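Phone charm

A phone charm, also called a phone strap or cell phone strap, is a small ornament attached to a mobile phone by a cord, chain or loop. Charms are sold as accessories in the same trade as cases, grips and screen protectors, and range from a single bead on a short cord to wrist-length strings of beads. The term is also used for decorative plugs that sit in a charging or headphone port, although these are usually listed separately as port plugs or dust plugs.

Attachment

Early mobile phones often had a strap hole, also called a lanyard hole or eyelet, molded into one corner of the body. A thin cord loop was passed through the hole and the ornament was then pulled through the loop, forming a simple hitch. The cord was normally braided nylon or polyester, thin enough to pass through the opening without a tool.

Most smartphones have no strap hole. Charms for these phones are attached in one of the following ways:

Case eyelet. The case has one or two holes in a lower corner, and the cord is threaded before the case is fitted.
Tether tab. A flat tab of fabric or plastic lies between the phone and the case, with a ring passing out through the charging port opening.
Adhesive anchor. A small plate with a ring is glued to the back of the case.
Port plug. A plug fills an unused port and carries the ornament. It must be removed before the port can be used.

The tether tab is the most common method for full-length straps, as it spreads the pull across the lower edge of the case. It requires a case with a closed or mostly closed bottom edge. On open-bottom cases the tab can slide out under load.

Construction

A typical beaded charm has a cord or wire core, a line of beads, a crimp or knot at each end, and a connector. The connector may be a lobster clasp, a split ring or a plain cord loop. Short charms often use elastic cord, while wrist-length straps use coated steel wire or braided fishing line, which stretch less. The Kadance strap, a wrist-length model, is strung with 122 beads of one size on a coated wire core and closes with 3 crimps at each end. 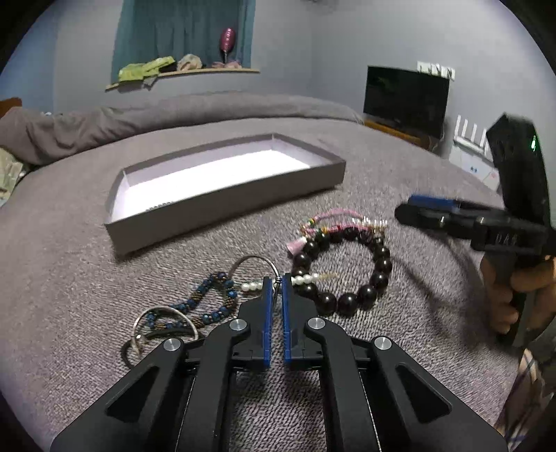

Beads for phone charms are mostly acrylic or glass, with resin and polymer clay used for shaped pieces. Acrylic is light and does not easily chip a screen, but its surface scratches and its colored coating may wear off near the hole. Glass keeps its finish longer and weighs more. Many of the forms are shared with ordinary jewelry: a strand of white pearls, or a loop of large, glossy, nearly black round beads like that of the dark bracelet on the grey blanket, can be copied in a charm with little change other than the connector. Large beads make a strap easier to grip but also increase its bulk in a pocket, and makers tend to place them at the middle of the strand, away from the phone.

Letter beads, usually cubes or flat disks, are used to spell names. They are commonly separated by small round spacers so that they do not rotate against one another.

Sizes

Charms are sold by hanging length, measured from the connector to the lowest point. There is no shared standard, and sellers do not always include the connector in the measurement. Wrist straps form a closed loop and have to be wide enough for a hand to pass through. Crossbody straps, which are longer and worn over the shoulder, are normally treated as a separate product, even when the attachment parts are the same.

Strength and wear

The cord loop at the connector is the usual point of failure. It bends sharply where it passes through the case eyelet or tether ring, and the outer fibers wear first. Split rings can also open if the strap is pulled sideways.

A bench comparison by accessory tester Asnakech Negussie, dated 2023-12-07, covered wrist straps from Dronlow, Sugiyama and Skever. Each strap was lifted and released 400 times with a phone attached. The Skever strap wore through at the cord loop before the end of the run. The other two finished -- the Sugiyama strap with visible fraying, the Dronlow strap with a slightly opened ring.

Effects on use

A charm fitted near the lower edge may hang across the speaker or microphone openings when the phone is held upright. Charms with metal parts can interfere with wireless charging if they lie between the phone and the pad, and hard ornaments can mark the screen when carried in the same pocket.

See also

Lanyard
Mobile phone case
Dust plug
Key chain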